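Dye bench notebook, Trandbridge workshop
March, started writing at 4:30 in the afternoon with tea

Well, the pinks are finally behaving themselves, and I want to get this down while I still remember which jar was which (the labels got splashed again, so I've rewritten them all in pencil, and please, whoever borrows the bench next, do keep using pencil!).

The job is still the Ukdale order, the cotton bedding set that has to come out a soft, even pink all over, with none of the cloudy patches we had on the February cloth. I went back to the cochineal extract and left the madder alone this time. Madder gives a lovely warm color, but on cotton it kept drifting toward brick on me, and the Ukdale people were very clear that they don't want brick.

Cloth went in at 126 grams dry for the test piece, scoured the evening before and rinsed until the water ran clear. I used the tannin first, then the alum, and left it overnight under a plate so it wouldn't float up. I know the old Heydari notes say you can skip the tannin if you're in a hurry, and I have tried it that way more than once, and each time the color has looked wonderful in the pot and then gone down the drain in the first wash. So, tannin it is.
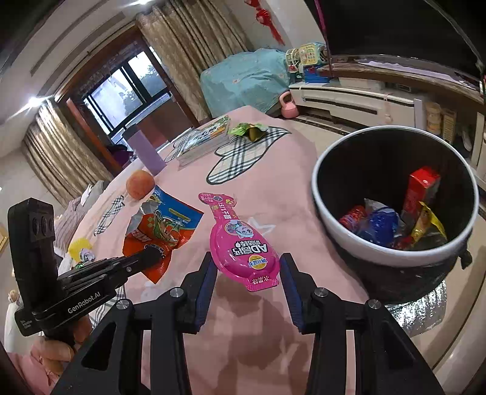 The temperature is where I think we went wrong in February. I had been letting the bath climb quickly and then turning it down, and the folds took the color before the flat parts had a chance. Today I brought it up very slowly and held it at 57 Celsius for most of the morning, stirring whenever I walked past, which was often, as the kettle is on the same shelf. The test piece came out a shade paler than I'd like but beautifully level, right into the corners.

Three strips cut from it for the wash trials:
A, plain soap, cool water, dried indoors
B, same soap, warm water, dried indoors
C, same as A, then two weeks taped in the south window with half of it covered by card

A and B are on the line as I write. C goes up tomorrow once it's dry.

I also weighed out the extract for the first pillowcase pair, 216 grams of cloth, so scale everything up from the test piece and add a little extra water for moving room. The big pot from Wastlow is the one to use. Its lid doesn't sit quite flat, so keep an eye on the level and top up with warm water, never cold (I did that last year and got a tide mark I could have framed).

Still to do: order more alum, find the good thermometer, and ask Ukdale whether the piping is meant to match or go a touch darker. I'd love it darker myself, but it's their bed!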